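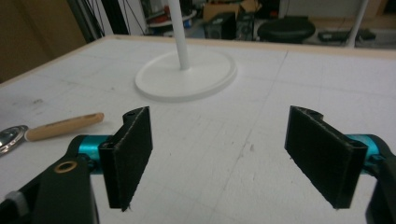 4. Table tasks with the hand-held gripper

Reading time: 6 minutes

In the previous section we asked what people at home and in small workshops want a machine to do for them. The answers were modest. Most of them wished for help with putting things back in their place, clearing a surface, hanging something up, or passing a tool from one side of a bench to the other. In this section we look at how far such chores can be learned from a person who performs them with a gripper in the hand, and where the learning stops to be useful.

4.1 Setting

All the work was done at a table with a pale top, in the corner of the workshop in Cikville which we share with two other groups. We decided early that we would not clear the room behind the table. In earlier studies of ours the background was covered with a grey cloth, and the policy that was trained there became confused as soon as the cloth was removed. A kitchen or a repair shop has boxes, cables and stools in it, and a method that needs them to be gone is of small use to the owner.

Figure 4 gives the view that the policy receives. The two flat black fingers take a large part of the lower half, with the open gap between them, and behind the gap one sees the round base of the white stand with its thin pole. The wooden handle lies to the left, beyond the left finger. It is joined to a round metal disc, of which only a part is inside the view. This is a common situation for us. The part that one would like to know most about is often outside the picture at the moment when the hand must begin to move.

We should say also something on the table itself. It carries a faint grid of thin grey lines and a darker seam in the middle. The grid was not used for any measurement. We kept the scuffs and smudges, and Lena Wieczorek, who prepared the recordings, asked only that loose crumbs be wiped away between sessions. The table was not levelled again after October, when it was moved for a repair of the floor.

4.2 Tasks and recordings

We chose two families of task. In the first, the person picks up an object with a handle and moves it to another place on the table. In the second, the person hangs a light object on a stand, or takes it down again. Both are easy for an adult, and both contain a moment in which the fingers hide what they are touching.

In total 239 recordings were kept for training. A recording was thrown away if the person stopped in the middle, spoke to a colleague and looked away, or corrected the same grasp more than two times. The last rule caused some discussion among the authors. Bilal Najjar was of the opinion that corrections are the most valuable thing a person can show to a machine, and that we were teaching it a world in which everything goes well at the first attempt. We now think he was right, and we come back to this in 4.4.

The recordings were made by people who knew the gripper already. A beginner holds it too stiffly and turns the whole arm where a small turn of the wrist would be enough. After an hour or so this becomes better, but we did not have the time to train a larger group.

Training followed the procedure of our Rawashdeh study, with the same network and the same input size. We changed only the length of the action sequence, which was made shorter, so that the machine looks at the table more often while it moves. For the test, fingers of the same shape were mounted on a fixed arm.

4.3 What worked

Moving an object by its handle was learned well when the handle was fully in view and pointed away from the fingers. The machine approached from above, closed with moderate force, and lifted without a visible pause. When the handle was turned by a large angle it still succeeded in most trials, although the movement was slower and it often opened the fingers again before closing them a second time.

Heavy parts at the far end of a handle made more trouble. A person feels immediately that the object wants to rotate, and moves the grip nearer to the weight. Our policy has no sense of force. It takes the handle where handles were taken in the recordings, and if the object swings down, it continues as if nothing had happened — in the worst trials it carried the object with its far end dragging over the table until the last position.

Hanging tasks were worse than moving tasks. The stand is a simple thing, but its pole is thin, and it continues upwards out of the view, so the place where something must be hung is not seen from the low starting position. The policy had to raise the hand first and search. Sometimes it raised the hand and then came down again without having hung anything. We saw also that it confused the pole of the stand with a second thin white pole further back in the room, mainly when the hand started from the left side.

4.4 Discussion

Can such a machine be left alone with the chores? For the moment our answer is no, except for a small number of them under steady conditions. A successful trial takes several times longer than a person needs, and a failed one can leave the table in a state which somebody must put in order. The participants of the survey in Section 3 told us they would accept slowness. They would not accept to check the work afterwards.

The missing corrections seem to us the main weakness of the data. When a grasp failed in the test, the machine had nothing to imitate, and it repeated the same approach from the same side. In the Tralby recordings, which are described in Section 5, we have therefore kept every attempt, also the clumsy ones, and marked the moment at which the person noticed the mistake.

A second point is the view. One camera close to the fingers gives good detail of the contact and a poor idea of the table as a whole. We tried to add a second camera on the wall, but it was blocked by the shoulder of the person during most recordings, and these data were not used. A wider lens would be the cheaper remedy. It makes the objects smaller in the picture, and how much this harms the grasping of thin handles we have not yet measured.

Figure 4. View over the two fingers of the hand-held gripper, with the table, the wooden handle (left) and the base of the stand (centre, behind the gap).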